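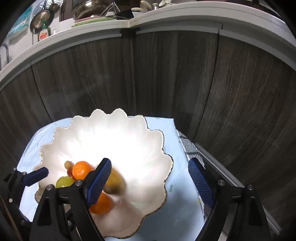 Do you wash handwoven towels before you sell them, or leave that to the buyer?

Posted in February by Wian Zulu
Last updated: February

wian_z wrote:

Hi all, long time reader and I think I've posted maybe once before, in the tension thread. I need some opinions before I do something silly with a whole pile of kitchen towels.

I finished a run of 10 cotton towels on my old floor loom, all from one long warp, plain weave with a twill stripe near each end. The yarn is the Perenell unmercerized, the natural and the dusty teal. They look so good straight off the loom! Crisp, flat, all the stripes standing up nice and proud. Then I washed one as a test, warm wash and a tumble dry, and it came out three inches shorter and kind of pebbly all over. Soft, yes. It dries dishes much better than the others, I'll give it that. But next to the unwashed ones it looks like a cousin who slept in his clothes.

I have a table booked at the Skiltthorpe spring market, and I can't decide if I should wash the rest, or sell them crisp with a little tag saying they'll shrink. My gut says people buy with their eyes. My aunt says people buy with their hands. What do you all do?

Wian

bilalbitar wrote:

Wash them. It isn't cloth until it's been wet. What you've got off the loom is yarn that happens to be crossing over other yarn, and it'll shift around if you look at it sideways.

Also, if you sell it crisp, you're selling a size that won't exist after the first laundry day. I'd be annoyed if I bought a towel for the oven rail and it came back looking like a washcloth. Write the washed size on the tag and you're done.

wissam_weaves wrote:

I'm going to be the one who disagrees, sorry Bilal.

I've sold both ways for years and the crisp ones go first, every time. A lot of my towels are bought as gifts. They get folded, tied with a ribbon and handed to somebody's sister in law, and for that job a fresh unwashed towel looks like it's worth the money and a washed one looks used, unless you iron it to death. I put a tag on mine with "will shrink and soften in first wash" in plain letters, and I can't remember a complaint.

I do secure the hems first, obviously. Machine hem, tight stitches, ends buried. I'm not selling anything that falls apart.

bilalbitar wrote:

You can't remember a complaint because people don't write to the towel lady. They just don't buy from her again.

wissam_weaves wrote:

I'm the towel lady and they do buy from me again, thanks. Some of them even email me pictures of their ovens.

kikuchi_d wrote:

Can I come in from the boring side? Wian, did you weave a sample first, and what's your sett? If it came up that pebbly it may be a bit open, and the washing is just showing you. I had the same look on a run of napkins I made for my brother's house. I'd sleyed them loose so the warp would go further (cheap, I know) and they puckered between the stripes where the twill and the plain weave pulled in differently. Went one dent tighter on the next lot and most of the pucker went away.

Twill next to plain weave will always draw in differently to some degree. If it's only at the ends you can hide a lot of it with a good press while the towel is still damp. Damp, mind you. Once it's bone dry you can lean on that iron all evening and it just laughs.

On the actual question I'm with Bilal. I wash.

wian_z wrote:

Oh no, the sample question. I did a sample... in a different yarn. I know, I know. I had the last of some Atallah cotton on the shelf and figured cotton is cotton.

Daichi, the pebbly bit is worst right by the stripes, so I bet you've got it. I took my test towel out of the dryer when it was done-done, so there was no damp left to press. I'll try another one tonight and pull it early.

Wissam, do you charge the same for both kinds? And do you find people ask what "soften" means? I had a lady at the fall market ask me if my scarves were "finished" and I stood there going yes? They're finished? I finished them?

wissam_weaves wrote:

Ha. Same price. I don't do two prices for anything, I can barely do one.

If they ask, I keep an old one behind the table that's been through my own kitchen for ages, and I let them feel it. That one towel has sold more towels than I have. It has a tea stain shaped like a boot and I leave it alone.

issahakim wrote:

Reading this with my lunch and feeling I should stick up for the middle road. I wet finish everything, but gently, and then I press hard so that it looks crisp again. Cool hand soak with a tiny bit of soap, squeeze, roll in a bath towel, hang until it's just damp, then iron on cotton with a pressing cloth over the stripes. You get some of the shrinkage out and the threads settle in, but the surface stays flat and it folds like a dream.

The catch is that it isn't the full shrinkage. There's more to come when the buyer throws it in the dryer. So I still put a line on the tag. I've settled on "washed once by hand, may draw in a little more." It fits on one line if I write small.

bilalbitar wrote:

Issa, that's the worst of both though. You've done the work, and the size on the tag is still wrong.

issahakim wrote:

I don't put a size on the tag, Bilal.

bilalbitar wrote:

Of course you don't.

kikuchi_d wrote:

Be nice, you two.

I'd add that it depends on who does the buying. I cleared out a lot of my notes over winter and found this, which I'd copied from the old Firden guild newsletter (my teacher used to get it on paper and pass it along). It's a report from one of their sale weekends. I'll paste the part that matters and skip the bit about parking.

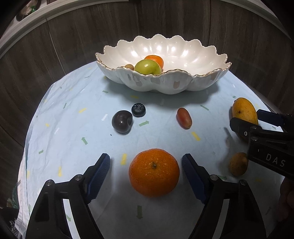

FIRDEN, February - Members brought both washed and unwashed towels to the winter sale again, and again the two camps could not agree on a single table. In the end the washed pieces were put near the door and the unwashed ones by the tea urn. The washed towels were handled a good deal more. The unwashed ones were admired from further away, and several visitors asked whether they were runners for a dresser. Our advice to new weavers is to decide what the cloth is for before deciding how to finish it. A towel that is too handsome to get wet has become something else, and might be happier sold as something else.

That's the end of the part I copied. I liked the dresser bit. I've wondered ever since if half the people buying crisp towels are using them under a lamp.

wissam_weaves wrote:

Some of mine definitely are under a lamp! And why not? They paid for it, they can put it on the dog.

I notice the report doesn't say which table sold more.

bilalbitar wrote:

It says which ones got handled.

wissam_weaves wrote:

Handled isn't sold. I've had people handle a shawl for the length of a phone call and then put it back inside out.

wian_z wrote:

OK, update from my kitchen, where there are towels on every chair back.

I washed another one and pulled it out while it was still damp, then ironed it with a pressing cloth like Issa said. Huge difference!! The stripes lie down, the pebbly look is mostly gone, and it still has that nice thirsty feel. It did shrink as much as the first one, no surprise. So I think the open sett made the puckering and the dryer made it look worse than it needed to. Daichi, I owe you a coffee.

My plan is to wash most of them and keep three crisp, tagged the way Wissam does it, for the gift people. And the ugly first test towel can be my boot-stain towel for people to feel.

I still have almost 3000 yards of the Perenell to use up, so there'll be another warp right after, and yes, Bilal, before you say it, I'll sample in the real yarn. One dent tighter too. Does anyone have a feeling about adding a hanging loop? I was going to weave a narrow band for it on the inkle loom but it seems like a lot of fuss for something people might snip off.

issahakim wrote:

Yes to loops. Twill tape from the store is fine, tuck it in the hem before you stitch. A woven band is prettier, but it can be bulky at the corner and my machine hates it. Wash the tape first or it'll pucker the hem, ask me how I know.

wissam_weaves wrote:

No loops. They catch on everything in the drawer. But I can already hear Bilal typing.

bilalbitar wrote:

Loops. Middle of the short side, not the corner. Corner loops make the towel hang in a point and it never dries right at the bottom.

Good luck at Skiltthorpe, Wian. Put the washed ones in front.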